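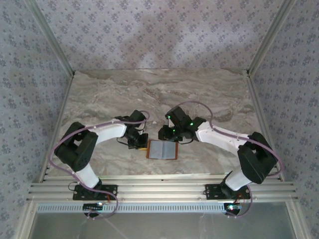

# How a Book Is Put Together

Find a book. Any book will do! A fat one, a thin one, a little one that fits in your pocket, the one you were meant to take back to the library last July. Put it on a table, open it somewhere in the middle and have a really good look at it before you read a single word.

Books are so ordinary that we forget somebody had to work out how to make one. How do all those pages stay in the right order? Why doesn't the whole lot drop out when you turn it upside down? And why do some books lie open nicely while others snap shut on your thumb?

## The parts of a book

Just like you, a book has a spine. It's the narrow bit that joins the front cover to the back cover, and it's the part you see when books are standing on a shelf. The top of the spine is called the **head** and the bottom is called the **tail**. (Yes, a tail! Bookbinders have been using these words for a very long time.)

All the pages together are called the **text block**, even if the book has nothing in it but drawings, or nothing in it at all.

The valley down the middle, where two open pages meet, is the **gutter**. Crumbs love the gutter. If you've ever eaten toast while reading, go and check.

The outside edge of the pages, the one opposite the spine, is called the **fore-edge**. It's the edge you flick with your thumb to make that lovely purring noise.

On lots of hardback books the cover is a tiny bit bigger than the pages. When you open the book flat you can see it as a thin border going round the paper. That little overhang is called the **square**, and it keeps the edges of the pages from getting bumped and rubbed.

## One sheet, lots of pages

Now for my favourite part. Most of the pages in a book didn't start out as separate pages. They started as great big sheets of paper, and the big sheets were folded!

Try it yourself with any piece of paper:

1. Fold it in half. You've made 2 leaves, and each leaf has a front and a back, so that's 4 pages.
2. Fold it in half again, the other way. Now there are 4 leaves and 8 pages.
3. Fold it once more. 8 leaves, 16 pages!

Some of your pages will be joined together along the edges, so you can't open them yet. In a bindery (a place where books are made) a big blade trims those folds away. A long time ago books were often sold with the folds still there, and you had to slit the pages open as you read. Imagine getting to the exciting bit and having to go and look for a knife.

A folded bundle like this is called a **section** or a **signature**. A book made of four sections with 16 pages in each has 64 pages altogether. Lots of picture books are 32 pages long, which is two sections of 16.

Here's a puzzle. Unfold your paper again and look at where the pages were. If you had numbered them while it was folded, some of the numbers would now be upside down and they'd be in a very peculiar order. Printers have to plan for that every single time. The first page of a story might be printed right beside the last one!

## Sewn or stuck?

There are two main ways to hold the pages in.

**Sewing.** A needle and thread go through the fold of each section, in and out, and then the thread carries on into the next section. When they're all joined, the spine gets a layer of glue and the cover goes on. Sewn books are strong, and many of them will lie open quite happily on a table with nobody holding them.

**Gluing.** All the folds are chopped off, so there are only single leaves left, and the spine side is covered in strong, bendy glue. Most paperbacks are made like this. It's quick and cheap, and it means you can have a 436-page adventure story that doesn't cost all your birthday money. Glued books are often the ones that spring shut.

Want to find out which kind you've got? Look down on the head of the book, right where the pages meet the spine. If you can see little curved bundles side by side, you've found sections. If it looks like one straight, solid stack, it's probably glued.

Very thin books, like comics and some exercise books, are often held with staples through the middle fold. Open one to the centre and have a look.

## Make your own tiny book

This one is called the Gredico, and it's small enough to hide in your hand. You'll need:

- 4 sheets of plain paper, all the same size
- 1 piece of coloured card, a bit bigger than the paper
- a big needle with a blunt end
- strong thread
- a drawing pin and some old cardboard to push it into
- a grown-up for the pin part

**Fold** each sheet in half and press the crease down hard with the back of a spoon. Tuck the sheets one inside another. You have a section!

**Fold** the card in half too, and slide the section inside. Put the whole thing open on the old cardboard.

**Make three holes** along the fold with the drawing pin: one in the middle, one near the top and one near the bottom. Go right through the card.

**Sew it.** Start from the outside. Go in through the middle hole and leave a tail of thread hanging. Come out through the top hole, run all the way down the outside, go in through the bottom hole, then come back out through the middle. Take the needle off and tie the two ends together with a double knot, one on each side of the long stitch.

That's a real stitch that real bookbinders use. It's called a pamphlet stitch, and once your fingers know it you'll want to do it to every piece of paper in the house!

Your book has 8 leaves and 16 pages. If you use the first one for the title, you've got 15 left to fill. You could have:

- a bug diary
- a very short novel
- jokes, with each answer over the page
- maps of a place you've made up (the island of Jondano, perhaps?)
- a different monster every day for 7 days, and then their pets

## Words to remember

**Bindery:** a place where books are put together.

**Fore-edge:** the edge of the pages opposite the spine.

**Gutter:** the valley between two open pages.

**Leaf:** one piece of paper in a book. It has a page on each side.

**Section:** a bundle of folded pages, also called a signature.

**Square:** the bit of cover that sticks out past the pages.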